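Work and Automation, handout 6
Sorting small parts at Tillico, Drekville site

Before automation, staff on the sorting bench filled 2,953 boxes in April. A year later, with the same shifts, the figure was 3,189. The number of bench jobs went from 54 to 41. Most of those who left the bench moved to packing or checking, on the same pay but with later hours.

Points to note from the reading:
Staff who stayed say the work is quieter and more closely timed.
Skill in the fingers counts for less, and knowing when to stop the line counts for more.
Training was two days. The union had asked for five.

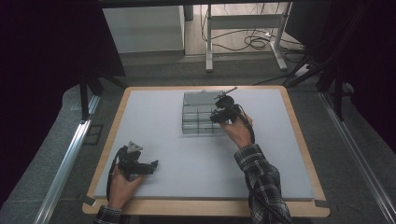 Fig. 1. Bench work with a hand-held gripper in each hand and a divided parts box.

For the seminar: who should decide the pace of the bench? Bring one page of notes.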